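Reducing PNG Size for Rendered Artwork with Flat Backgrounds
Touran Pakzad
Last revised: July

This page covers converting truecolor PNG files to indexed color in Skondeleo. The method applies to computer-rendered artwork with large areas of a single color and a limited range of hues. It is not suitable for photographs.

Slate-blue areas and gray shading in rendered images:
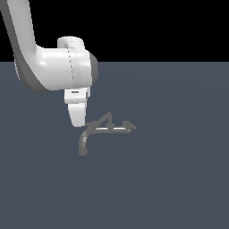
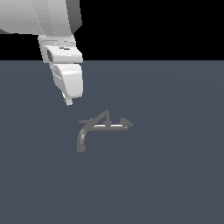
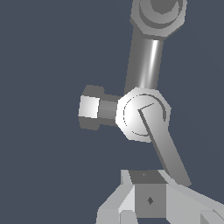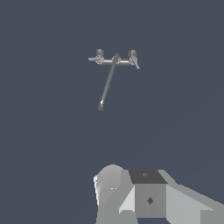 Before you start

You need Skondeleo with the Marino export module turned on. Check under Settings, Modules. Work on copies. Indexed conversion discards color data, and it cannot be restored from the exported file.

Source files should be lossless. If the artwork has ever been saved as JPEG, the flat areas will contain block noise, and the palette will fill up with near-duplicates of the background color. Go back to the renderer and export again.

Step 1. Remove the alpha channel

Many renderers write an alpha channel even when every pixel is opaque. Open Image, Channels and look at the alpha histogram. If all values sit at the maximum, choose Discard Alpha. If they do not, decide on a page color and flatten against it. Semi-transparent edges survive indexing poorly.

Step 2. Make the background uniform

A background that looks flat may vary by one or two levels per channel. Use the color picker at several points well away from any edges. Where the readings differ, select the region with a tolerance of two and fill it with the most common value. Turn anti-aliasing off for this selection, or a visible rim will form around the subject.

Skip this step if the gradient is intentional.

Step 3. Build the palette

Choose Image, Mode, Indexed. Set the palette type to Adaptive and the maximum to 200 colors. The format allows up to 256, but on neutral artwork the extra entries usually go to shades that cannot be told apart on screen.

Lock the background color before generating the palette. Without the lock, the quantizer may shift it slightly, and images placed side by side will no longer match. For a set of related images, build the palette once from a contact sheet, save it, and load it for each file.

Step 4. Choose a dither setting

Start with dithering off. Inspect curved surfaces at full size. If banding shows in the midtones, switch to Ordered at the lowest strength. Diffusion dithering gives smoother curves but breaks up long runs of identical pixels, and the file grows accordingly.

Step 5. Export

In the Marino dialog, set compression to maximum and filter to None. Adaptive filtering helps truecolor files and often makes indexed ones larger. Clear the boxes for thumbnail and editing history. Keep the color profile only if the page depends on it.

Typical results

Totals for the Hamov parts catalog, first chapter, all illustrations combined:

Truecolor with alpha, default export: 2295 KB
Truecolor, alpha removed, background filled: 963 KB
Indexed, no dither: 293 KB

Troubleshooting

Background color differs between files. The palette lock was not set, or one file carries an embedded profile. Strip the profile and export again from the source copy.

Bright highlights turn gray. They cover too few pixels to earn a palette entry. Add the highlight color manually and lock it.

Getari shows the old version. Getari caches by file name. Clear its cache or rename the export.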